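Irkum, el juego de mesa del concurso: reseña tras varias partidas

Por Neusa Sales

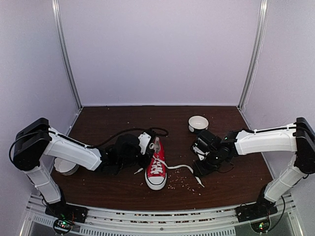 Mesa de madera oscura entre paneles claros.

Quien haya seguido Irkum en televisión conoce el esquema: un grupo de concursantes encerrados en una casa, pruebas patrocinadas, nominaciones a puerta cerrada y una gala en la que alguien se marcha. Sevoser ha publicado ahora la versión de mesa. Cuesta 38 euros, se juega de cuatro a ocho personas y en la caja figura una edad mínima de 13 años. Lo he jugado con dos grupos distintos, uno de seguidores del programa y otro en el que casi todos lo conocían solo de oídas.

Qué trae la caja

Un tablero plegable con el plano de la casa, las fichas de los concursantes, un mazo de 73 cartas de prueba, otro más pequeño de confesionario, papeletas de votación, un bloc de puntuación y un reloj de arena. El tablero es grueso y se queda plano al abrirlo. Las cartas son finas y conviene enfundarlas si se va a jugar a menudo, en especial las de confesionario, que pasan de mano en mano toda la partida. Las papeletas son de usar y tirar. El bloc dura bastante, pero las papeletas se acaban antes, y Sevoser no vende recambio. Nosotros hemos terminado recortando folios.

El interior de la caja está mal resuelto. Hay un hueco grande para el tablero y otro en el que va todo lo demás revuelto, sin bolsitas ni separadores.

Cómo se juega

Cada jugador recibe un concursante y un objetivo secreto. La partida se divide en semanas y cada semana tiene tres fases: prueba, convivencia y gala. En la prueba se saca una carta y se hace lo que pide. En convivencia se mueven las fichas por las habitaciones, y los que coinciden en una pueden hablar en privado hasta que cae la arena. En la gala se vota, se abren las papeletas y el más votado queda fuera de la casa.

Quedar fuera no significa dejar de jugar. El expulsado pasa a ser público, reparte puntos de apoyo entre los que siguen dentro y puede ganar si su favorito llega a la final. Esta regla es lo mejor del juego. En otros títulos de eliminación el primero que cae se pasa una hora mirando el móvil, y en nuestras partidas los expulsados eran los que más hablaban. Gana quien llegue antes a 1.000 puntos o quien tenga más al cerrarse la última gala, lo que ocurra primero. En la práctica siempre hemos llegado a la última gala.

Las pruebas

El mazo es desigual. Las mejores cartas son las de presentación comercial, copiadas de las tareas de patrocinador del programa: hay que coger un objeto cualquiera de la casa y venderlo en un minuto como si fuera el producto estrella de la temporada, y los demás puntúan en secreto. Funcionan con cualquier grupo, aunque nadie haya visto Irkum. En una partida se vendió un colador durante un minuto entero sin que el vendedor repitiera un solo argumento, y se llevó la semana.

También están bien las de parejas, en las que dos jugadores enemistados tienen que ponerse de acuerdo en una respuesta sin hablar. Las de memoria son flojas. Preguntan por detalles de lo ocurrido en la propia partida (quién durmió en qué habitación, quién votó primero) y obligan a llevar apuntes, lo que corta el ritmo. Y hay un grupo de cartas de cultura general sobre el programa que directamente hemos retirado. Un seguidor las acierta todas y un recién llegado ninguna. El reglamento sugiere quitarlas en grupos mixtos, pero lo dice en la última página, en letra pequeña. Vienen marcadas con una estrella en la esquina inferior.

El confesionario

En cada semana un jugador pasa por el confesionario, lee una carta en voz baja y decide si cumple lo que le pide el director. A cambio recibe puntos o inmunidad. Las órdenes son del estilo de conseguir que dos personas concretas discutan o de defender en público a quien se va a nominar. Son fáciles de entender y se notan poco si el jugador tiene algo de mano.

El problema está en la comprobación. Varias cartas no dejan claro cuándo se da por cumplida la orden. ¿Qué es una discusión? El reglamento dice que lo decide la mesa, pero la mesa no puede decidirlo sin conocer la carta, y en cuanto se enseña se pierde la gracia. Lo hemos resuelto dejando que lo juzgue el último expulsado. En la primera semana, cuando todavía no hay ninguno, el jugador se lleva los puntos sin más.

Duración y número de jugadores

La caja promete una hora. Con cuatro jugadores se cumple, con ocho se va bastante más allá, casi siempre por la fase de convivencia. El reloj de arena ayuda, pero solo hay uno y se forman varias conversaciones a la vez en habitaciones distintas. Un temporizador de móvil para todos arregla esto.

Con cuatro, las votaciones tienen poco interés. Basta un pacto entre dos para mandar en la casa y el objetivo secreto de cada uno se adivina pronto. Recomiendo seis o siete. Con ocho hay más ruido y más traiciones, y habrá quien lo prefiera así.

El reglamento

Está ordenado por fases y se lee en un rato. Le faltan ejemplos de puntuación, sobre todo para los puntos de apoyo del público, que se multiplican según la semana en que se entregaron. En la primera partida los sumamos mal y nos dimos cuenta al recoger. Hay además una errata en la tabla de empates: remite a un apartado que no existe. Si hay empate en la gala, decide quien ganó la prueba de esa semana, según se explica en la página de las nominaciones.

Comparación con Courtois

Es inevitable pensar en Courtois, el juego de intrigas de Inano, que usa también pactos privados y voto secreto. Courtois es más exigente y tiene menos azar, con un reglamento mejor escrito. Pide también un grupo dispuesto a callarse y pensar. Irkum se explica en poco tiempo y admite a gente que no suele jugar. Si en casa ya hay un Courtois y sale a la mesa con frecuencia, Irkum se quedará corto. Para una reunión familiar o una cena con compañeros de trabajo elegiría Irkum.

A favor
Los expulsados siguen jugando y pueden ganar.
Las pruebas de presentación comercial.
Tablero resistente.

En contra
Cartas finas y papeletas sin recambio.
Órdenes de confesionario difíciles de comprobar.
Las preguntas sobre el programa.
Flojo con cuatro jugadores.

Valoración

Lo recomiendo a grupos de seis o siete, sigan o no el concurso, siempre que se retiren las cartas con estrella. El precio es algo alto para la calidad de las cartas. Sevoser ha anunciado una ampliación con pruebas nuevas para enero, y si incluye papeletas la compraré.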